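Speaker notes: Setting up a shared meeting room that stays usable
Poppy Yeoman, Skasten
Talk length 40 minutes, questions after

Opening

Thank Chi-keung Yang for the invitation and for sorting out the projector. Say who I am: I look after rooms at Skasten, mostly older commercial buildings turned into offices. Before that I did the same job at Gidthorpe.

Say what the talk covers. One kind of room: brick on part of the wall, paint above it, a long table, strip lights overhead. Most people in the audience will have at least one of these. I will go through walls, then lights, then the table and what is allowed to live on it. Chairs at the end if there is time.

Walls

Old brick is popular with tenants and it is a nuisance to keep. It sheds dust. The mortar sheds more than the brick does. At Gidthorpe we had a table pushed hard against the wall and there was a line of red grit along the back edge every morning.

What we do now: brush the brick down with a soft dry brush twice a year, January and midsummer. Vacuum with the brush head on. No water. If the mortar comes away under a fingernail, call a mason before doing anything else.

Sealing. People always ask. We sealed one wall with a matte product called Drultunum and left the one opposite alone. The sealed wall is easier to wipe and it looks a little darker. I would do it again behind a table and I would leave it off anywhere else. Cost for the one wall was $1260 with labor.

Paint above the brick: keep it white, keep a labeled can of the same batch in the building. Patches from a different batch show up badly under strip lights. 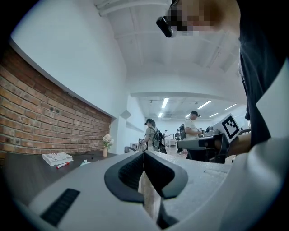 Lights

Fluorescent strips are what most of these buildings came with. Replacing them all at once is a big bill and the landlord will want to talk about it for a long time. Two things you can do before that.

First, match the tubes. Walk the room with the lights on and write down which ones look yellow or blue next to the others. Change those. Buy a few spares of the same color and keep them in a closet.

Second, move the table. A tube straight above a glossy table gives you a white stripe across whatever people are trying to read. Shift the table a couple of feet and sit down in every seat to check. In our Lui Street room this took ten minutes and the complaints stopped.

(Pause here. Ask who has strip lights. Ask who has beams in the way of them.)

Beams throw shadows on the wall side. If the table has to go on that side, check whether someone can read small print at it late in the afternoon in winter. If they can't, add a lamp.

The table

I like a dark wood table in a room with a lot of white in it. It shows dust more than a pale one, so it gets wiped more, and I count that in its favor. Damp cloth, then a dry cloth, along the grain. Oil it once a year. Ours take a day before you can put paper on them, so book the room out.

Leave a hand's width between the table and the brick. You need it for the vacuum, and chair backs on the other side will still clear.

What stays on the table

Our rule is short. A notebook and a marker can stay, if they belong to the room. One vase can stay. Everything else goes at the end of the meeting: cups, tissues, chargers, caps with no pen.

The notebook is for faults. People write down what is wrong and whoever cleans the room reads it. We tried an online form first. In a whole year it got fewer entries than the notebook got in a month.

Markers: pick one color and stick to it, and put the cap color on the supply list so the same ones get ordered.

Flowers. We had fresh ones for a while. Water rings on the wood, petals on the floor, and a delivery to arrange. I moved everything over to artificial roses with some green in them, pink or white. Dust them with a hair dryer on the cool setting. Choose a vase with some weight in the base and stand it toward the back, so sleeves and bags don't catch it. The yearly flower budget for the whole building is now $300.

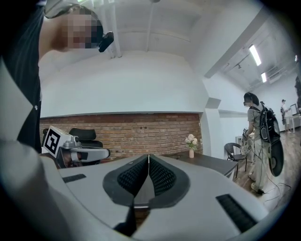 Chairs

Mesh backs for office chairs. They dry quickly if you have to wash them and they don't hold crumbs the way fabric does. Black hides scuffs on the frame. Check the casters every few months, pull out the hair and thread, and look at the floor under them while you are down there. Light wood floors mark easily and soft casters are worth the extra money.

Pipes and corners

If pipes come down from the ceiling, paint them the same white as the wall and leave them alone. Boxing them in costs money and you lose access. Wipe the tops of ledges when you brush the brick. Add them to the checklist by name or they get missed.

Questions

Likely ones: cost of sealing (see above), whether the landlord has to agree to it (ours did, in writing), where to get spare tubes. Handout is at the door. Chi-keung has the checklist file for anyone who wants to edit it.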